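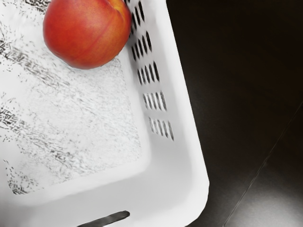
Is the Sikik fruit-picking simulator safe to use for setting grip limits on a real robot arm?

Only if you check every limit again on the arm itself before it goes near anything you care about, because version 2 can drop your settings without a word.

Sikik 2 from Plindholm, reviewed by Todorova
August 4, 2022

I have wanted to like this program since the day I opened it, and for the most part I do. We run a small packing shed outside Lerkville with one arm on the peach line, and before Sikik I used to work out each new move with the real machine and a crate of seconds (my poor neighbors got a lot of jam). Being able to sit down with a cup of coffee and try a pick on the screen first is a wonderful thing. The peach scene is my favorite. You get a ripe red-orange peach in a white plastic basket with slots up the side wall, and the fruit looks good enough to make you hungry. The speckled floor of the basket is a bit rough, and the lower slots go blurry in the view I use, but I can live with that.

Now for the trouble. I had saved a soft squeeze limit in my project, shut the program down for the night, and come back the next morning to carry on. The limit still showed in the side panel, just as I had typed it. What went out to the arm on export was the factory value of 3000, which on our gripper is the setting for hard plastic tubs! The first peach was pulp before I got to the stop button, and then the fingers kept closing and cracked a slot in the basket wall. My hand had been in that basket a minute earlier, straightening the fruit. I sat down for a good while after that.

I wrote to Plindholm the same afternoon and they were kind about it, I will say that for them. They gave me case number 2631 and wrote back that the panel reads one file and the export reads another, so after a restart the two can disagree. A fix is promised for November. Until then they suggest typing the limit in again each time you open a project, and that has worked for me so far. I also open the exported file and read the number with my own eyes, and run the first cycle with the basket empty and everybody well outside the fence.

A smaller grumble while I am here: the simulated peach never bruises. You can press it as hard as you please and it stays pretty, so the program gave me no hint at all that the squeeze was wrong. A color change would do, or even a beep.

Setup was easy, the manual is readable, and the camera views are a pleasure to move around in. I would have given it four stars in the spring. For now it gets 2 out of 5 from me, and I will gladly come back and change that once the fix is in and I have tried it on a few baskets.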